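Ticket 866 — Petridis break room, dishwasher rack won't slide all the way in
Opened: April 1, 2025
Site: Mollow building, floor 2
Status: Monitoring

Reported problem
Lower rack stops short of the back when loaded. Door then won't latch. Cycle stops with code 179 on the display. Happens at lunch, not in the morning.

Checked so far
1. Pulled the lower rack and looked at the wheels. All turn freely. No change.
2. Cleared the filter — a fruit sticker and some rice. Code came back on the next full load.
3. Ran it empty. Door latched, full cycle, no code.
4. Loaded plates only. Also fine.
5. Loaded the deep bowls at the back. Rack stopped short again. The bowls lean over and touch the rear wall.

Workaround
6. Keep the deep bowls out of the machine for now. Wash by hand and stand them in the black rack that sits in the sink.
Cream bowl over the sink rack, dishwasher open to the right: 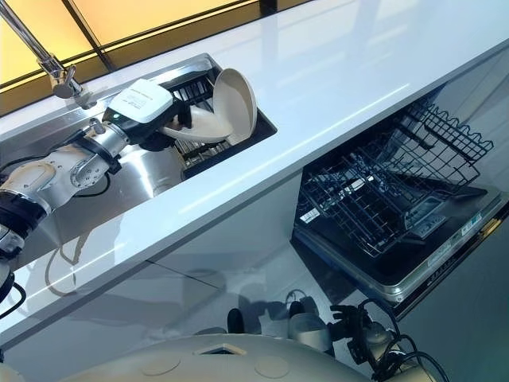 7. Plates, cups and cutlery go in the machine as usual. Push the rack until it stops, then close the door.

Parts
Staritz quoted a rack with wider spacing, part 1099. Bunadska has the same one fitted and reports no trouble since November. Order placed — ticket stays open until it is in.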